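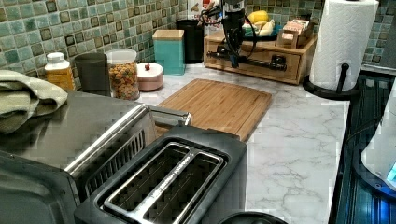
Azucena Cárdenas says that most people measure a worktop along the front edge and stop there. The figure they come back with is correct and of little use, in her view, as it tells them how long the counter is and nothing of how much of it can be worked on.

She plans small kitchens for Nornell, a two-room firm above a paint shop in Fatadport, and most of what she is asked to do involves no building work. The units stay, the tiles stay, and the appliances are the ones the household already owns. What changes is where things stand. We spoke on February 22, 2022, mostly on the subject of one counter: a white, marble-patterned top with grey veining, small mosaic tiles in greens and greys behind it, a toaster oven and a two-slot toaster at one end, and a row of jars and canisters at the back.

"The run is 2,000 millimetres," she said. "Once you take off the toaster oven, the toaster and the gap you need to get a hand between them, you have 1,146 left. That is the number I write on the plan. The first one is for whoever is ordering the stone."

Her method starts with depth. She divides every counter into a back strip and a front strip, and marks the line between them with low-tack tape for the first week. The back strip is for storage. The front strip is for work, and the rule for it is that anything standing there must either be in use or be too heavy to lift twice a day. A toaster oven qualifies on weight. A cereal jar does not.

I asked whether the tape is necessary.

"For a week, yes. People believe they are putting the jar back in the same place. They put it back four centimetres forward every time, and by the end of the month it is where the chopping board should be. With a line on the counter they see it at once."

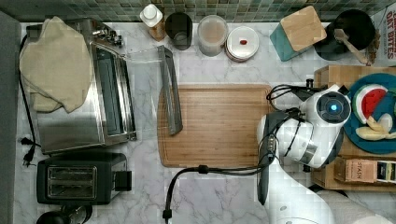 The order of containers along the back is the part clients argue with most. Cárdenas sorts by how often a lid comes off, and ignores contents. Whatever is opened daily goes nearest the spot where it is used, so cereal stands towards the toaster end, and tall canisters that are opened twice a month go to the far end. She does not sort by height. A tall canister in front of a corner is acceptable, she said, provided nothing short is kept behind it.

Lids come into this as well. She prefers a lid that can be taken off with one hand, and a small knob on top does that job well enough. Wooden lids she accepts on dry goods and on nothing else. Clear jars are given to foods that run out without warning. Opaque ones are for things bought to a schedule, such as tea.

"I am not against matching sets," she said. "But a matching set of six means somebody fills six. Two of them end up with rice cakes from last year. I would sooner have one clear jar, one tin and one pot with a chip in it, all of them in use."

Bottles go at one end of the row and never in the middle. A bottle is narrow, it tips when a neighbour is pulled out, and when it tips it goes forwards. At the end it has a tile wall behind it and one neighbour at most.

The chopping board is the one flat item she allows to stay out. She likes it parallel to the wall, with its long edge against the line of containers, and she wants a board with a groove round the border if fruit is going to be cut on it. The groove is also the part that gets missed in cleaning. Her instruction is a stiff brush, hot water, and then drying on edge before the board goes down flat again. A board put down damp on a smooth top will cup, and a cupped board rocks.
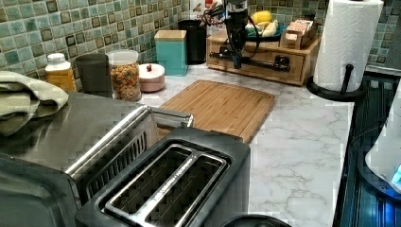 Heat is dealt with separately, on its own sheet. The toaster oven gets clearance on whichever sides have vents, and the figure comes from the maker's booklet, whatever that says. If the booklet has been lost, the client is asked to find it before the plan is finished. Cloths can be kept close to the oven, but they come off it before it is switched on, and she puts that on the sheet in capitals. The toaster may stand in front of the oven or beside it as long as the oven door can be dropped fully and nothing hangs above the slots.

"Pull the toaster forward to use it, push it back when it has cooled. If it cannot be pulled forward because the flex is too short, then it is standing in the wrong place, and no amount of tidying is going to change that."

Flexes are run along the side of the unit and never across the front strip. She does not use clips on the worktop itself. The adhesive marks a light surface, and the mark collects flour.

Her last sheet covers handles, which surprised me in a document on worktops. Her reasoning is that a counter is only cleared as often as the cupboards below it are opened, and people avoid a cupboard with a bad pull. She measures the space between the bar and the wood and tests it with a wet hand and with an oven glove. On this job the fitter, a joiner called Kemppainen, reported that one fixing had worked loose.
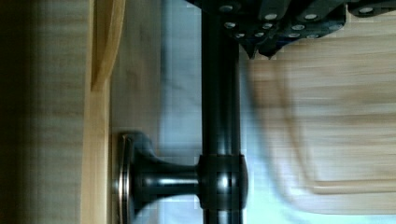

The usual fault is a screw that is too short for the thickness of the wood. It holds for a year or two and then the bar begins to turn in the hand. Kemppainen's practice is to take the whole handle off, check both fixings, and put back screws 8 millimetres longer where the door will take them. Cárdenas asks for a dark finish to be wiped with a barely damp cloth and dried straight away, as streaks show on it more than on brushed steel. For replacements she has been using bars from Gredetti, mainly on the grounds that the hole spacing matches older doors and there is no filling to do.

The plan for the counter runs to three pages. A follow-up visit is booked for March, when she will measure the front strip again with the household's things on it.

"If it is within a hand's width of 1,146, I leave it alone," she said. "If it has shrunk, I look at the jars first. It is nearly always the jars."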